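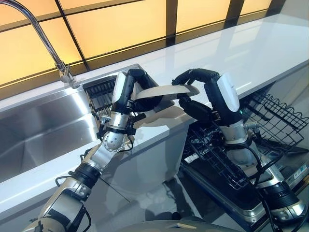 Nafula Okoth says she wanted to know one thing before the dish robot came to the Clakmont kitchen: would she still have her hours? She does, but the work in them is different. Set up the shift like this.

1. Scrape plates at the hatch. The robot doesn't scrape.

2. Stack by size, no more than 37 to a stack.

3. Open the dishwasher and lower the door all the way before you press Start.

4. Stay out of the marked floor area while the arms are moving. If you need to reach in, press Pause and wait 4 seconds.

5. Check the racks after each load. Chipped plates go in the gray bin.

A full load takes about 60 minutes from start to finish. Use that time for prep or the front counter, as listed on your shift sheet. Glasses and knives are still washed by hand.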